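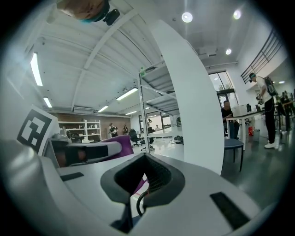 Buscar en el manual Ir

4. Puesta a punto de la sala de trabajo

Esta sección se aplica a salas con estanterías metálicas Clakari de montantes perforados, con o sin columnas intermedias. El montaje de los estantes se explica en la sección 3. Revisión del 8 de junio de 2021.

4.1 Colocación de la estantería

1. Elija la posición definitiva antes de cargar los estantes. Una estantería cargada no se arrastra.
2. Deje 45 cm libres entre los montantes y cualquier columna o pared con ventanas.
3. Nivele las patas una por una y compruebe que la estructura no se balancea al empujarla con la mano.
4. Coloque las bandejas y los estuches pesados en los estantes bajos. El panel superior admite solo material ligero.

Nota: los travesaños se pueden cambiar de altura sin desmontar la estructura, siempre que los estantes estén vacíos.

4.2 Suelo y cables

1. Barra y friegue el suelo. Espere a que seque por completo.
2. Marque los límites de la zona con cinta roja Endis. Presione la cinta con un rodillo, desde el centro hacia los extremos.
3. Conecte una sola regleta por toma de pared. La suma de los aparatos conectados no debe pasar de 3000 W.
4. Recoja el cable sobrante en vueltas amplias y sujételo con velcro. No lo enrolle apretado.
5. Lleve los cables por el lado de la estantería, fuera del paso. 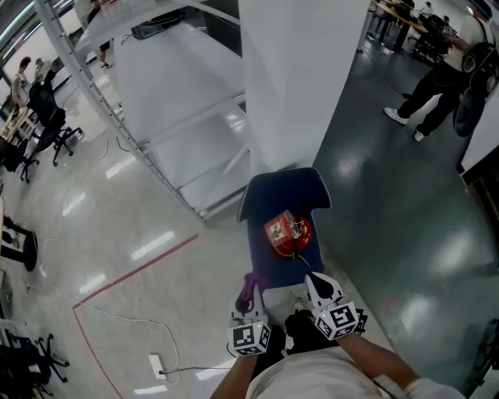 6. Revise el recorrido con las sillas en su sitio y también apartadas. Las ruedas de las sillas de oficina no deben pisar ningún cable.

PRECAUCIÓN: no enchufe una regleta en otra. Desconecte la toma antes de mover cualquier regleta del suelo.

4.3 Extintor

1. Asigne al extintor un lugar fijo y señalizado. El soporte de pared Humphreys se vende por separado.
2. Deje a la vista la etiqueta de instrucciones y la tarjeta de revisión.
3. Compruebe el precinto, la manguera y el manómetro, si el modelo lo lleva.
4. Anote la revisión en la hoja de la sala. La revisión anual se hace en febrero.
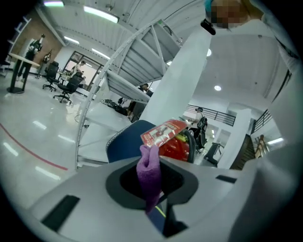
5. Mantenga despejado el arranque de las escaleras, incluidas las de caracol. Ni cajas ni sillas en el primer peldaño.
6. Compruebe que desde cada mesa se puede llegar a la salida sin saltar cables.

PRECAUCIÓN: un extintor descargado, aunque sea en parte, se retira y se sustituye el mismo día.

4.4 Iluminación

Encienda todas las luminarias y espere 8 minutos antes de valorar la luz sobre las mesas. Si un tubo parpadea, cámbielo. En las zonas de paso bastan aproximadamente 200 lux; para las mesas, consulte la tabla del anexo B.

Siguiente: 5. Mantenimiento periódico

Compartir (8) Comentarios (0)

Documentos relacionados
Clakari: montaje de estantes y travesaños
Cinta Endis: retirada y limpieza de restos
Soporte de pared Humphreys: plantilla de taladrado
Mesas Femorham: ajuste de altura
Anexo B: tabla de iluminación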